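Wanted: patient people for a two-armed robot
Serholm Shared Workshop
Posted 14/11/2021

The Perneo build needs help. It has two arms, one table and more cable than anyone intended to buy. We'd like it to tidy a desk by May. At present it mostly thinks about it.

Current homework is small stuff: blocks, pens in a cup, a pink plush toy. 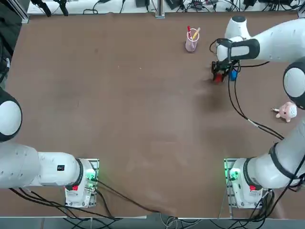
You would come in one evening a week, for 6 weeks, and do some mix of setting out objects, running the arms, writing down what went wrong and putting everything back. We want 1000 logged tries before we change the software again. We have 54.

No degree needed. If you've ever untangled holiday lights without raising your voice, say so in your message. Soldering is welcome but keep it off the brown table cover, which has suffered enough.

Pay is zero. There is coffee, a key to the workshop after your first month, and your name in the build log, spelled however you spell it on the form.
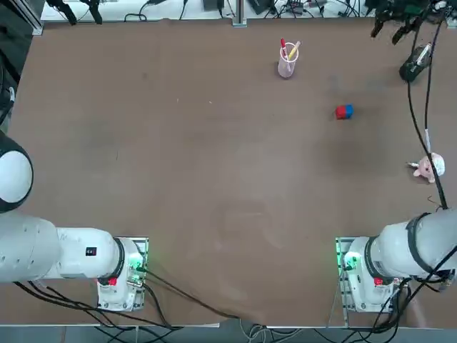
How to apply

Leave a note on the Perneo page of the Serholm site with the evenings you're free and one thing you've fixed badly. We have 7 places. Under 18s need a parent along, and the parent will be handed a clipboard.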